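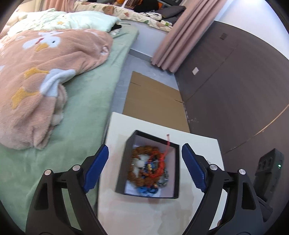

Bead bracelets in an open black box with a white interior.

Contrastive learning is a way of training a neural network by showing it which things belong together and which don't. The network never has to be told what anything is called. It takes two versions of one item, say a photo and a cropped, recolored copy, and learns to place them close to each other in its internal map. Everything else in the batch gets pushed away.

The results can be remarkable! A network trained this way on unlabeled data often needs only a handful of labeled samples afterward to become a good classifier.

How it works
Each item passes through an encoder, which turns it into a list of numbers called an embedding. A loss function then scores the pairs. Matching pairs (positives) should have similar embeddings, and mismatched pairs (negatives) should not. A setting called temperature controls how hard the network concentrates on the negatives that look most like positives. 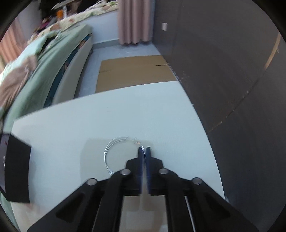

Choosing good negatives is where much of the craft lies. Easy ones teach very little — a network soon learns to tell a sailboat from a sandwich. Hard negatives share a lot with the positive and force the encoder to find finer clues. A thin loop of silvery wire on a smooth white tabletop makes a lovely anchor for this, with a loop of pale string on the same kind of surface as its hard negative. Color and outline are nearly useless there, so texture has to do the work.

Rudora
Rudora is a small teaching library for contrastive learning, first released in April by the Varham study group. Version 2 comes with 11 ready-made augmentations and a practice set, Matubbar, which holds 152 image pairs in 26 groups. It runs happily on an ordinary laptop, and watching the clusters form on screen is a real treat.

See also
Metric learning
Data augmentation
Siamese network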